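Ondness Shared Workshop
Build Your Own Arm, Session 3 handout: Reaching into drawers
Notes updated 2025-10-18

Welcome back! Last session we got the arm to pick things up off a flat top, and most of you had it working by the time we packed up. Tonight we go down. Drawers are where a home-built arm stops being a toy and starts being annoying, and I mean that as a compliment to drawers.

Bring your laptop, your notebook and the calibration file you saved last time. If you lost the file (I lost mine twice while writing this course), redo the steps on page 2 of the Session 2 notes before you touch anything else.

Why a drawer is harder than a table

On a table the gripper can come in from nearly anywhere. Straight down, from the side, at some silly angle, it all works as long as the fingers get around the thing. A drawer has walls, so most of those paths are gone. It also has a front panel, and the forearm likes to lean on that panel while you are busy watching the fingertips. I have a nice long scratch on my own drawer at home from exactly this.

Then there's height. The lowest drawer on our practice cabinet is near the bottom of what the arm can reach, and the elbow has to fold in a way it never does up top. When the elbow is folded that far, a small change in your wrist command can make a big swing further up the arm. Go slow! I run everything at 60 percent speed until I trust it, and then I usually leave it there anyway.

The practice cabinet

We use the same gray metal cabinet all session so that your saved positions mean something. Please don't nudge it. If you do nudge it, say so, and we'll all re-zero together and have a cookie. 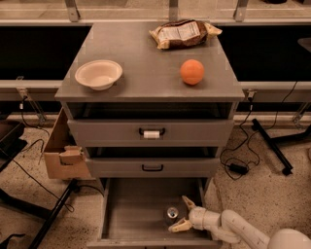 Practice cabinet with the bottom drawer open and the gripper beside the can.

Notice where the can is standing: near the right side of the drawer floor, with the gripper just to the right of it. That's a tight spot to work in, and it's a good test of whether your side clearance is set properly. Start your own runs with the can in the middle of the drawer and only move it toward the wall when you're getting clean grabs every time.

The bread, the bowl and the orange ball up top are for the second half. Leave them alone for now, but do keep them in your obstacle list. An arm coming back up out of a low drawer swings wider than you'd expect, and the ball will roll if you so much as breathe on it.

The exercise, first half

Open the bottom drawer by hand, all the way. We'll get to pulling handles with the gripper next time, and I promise it deserves its own evening.

Jog the arm to a hover point above the drawer. Save that as your "high" position. I name mine after the drawer, like low_high, which is a terrible name that I've now typed so often I can't change it.

Lower in small steps with the fingers open. Stop whenever you want and look from the side. Squat down and look at the forearm too, where it passes over the drawer front.

Save a "beside" position with the fingertips next to the can but not touching. Then save a "grab" position. Keep these two separate, even though it feels fussy. When the grab goes wrong (it will) you'll want a safe place to back up to without going all the way to the top.

Close the fingers, lift straight up, and hold for 3 seconds. If the can slides, lower it, open up, and try gripping a little further down the body. The rim at the top is a bad place to hold a can, at least with our fingers.

The exercise, second half

Now carry something the other way. Pick up the ball from the cabinet top and set it down in the open drawer. Round things want to squirt out of a two-fingered grip, so come in with the fingers level with the fattest part of the ball. Once you can do that, try the bag of bread. Grab it by a crumpled end and you'll be fine. Grab it in the middle and, well, somebody's lunch gets flatter.

If you have time left, put the ball in the bowl. It sounds easy after the drawer, and it mostly is, except that a shallow bowl likes to scoot when the fingertips catch the rim.

Settings I use

The Fitomau controller board takes a grip limit from 0 up to 994 on our firmware. Don't go anywhere near the top for this. Start low and creep up until the can stops slipping, then write that number down in your notebook, with the object next to it.

If you're on the Tresetti software, turn on "confirm before move" for every position below the cabinet top. Yes, it's slow, and you'll be clicking a lot. Turn it off when you've had a whole run of good grabs.

A few words on cables

Keep power leads and adapters on the floor clear of where you stand, and check them again each time you squat down for a look. Leave enough slack that nothing goes tight when the arm reaches its lowest point. I pull each cable gently with the arm folded all the way down and see what moves.

For next time

Read the Bakhtiari notes on handles, the first two sections only. The third is on latches and we don't have any. Look at the handles on your drawers at home and measure the gap behind them with a ruler. Bring the numbers with you, along with your three saved positions from tonight, and back them up somewhere other than the workshop laptop, which gets wiped in January.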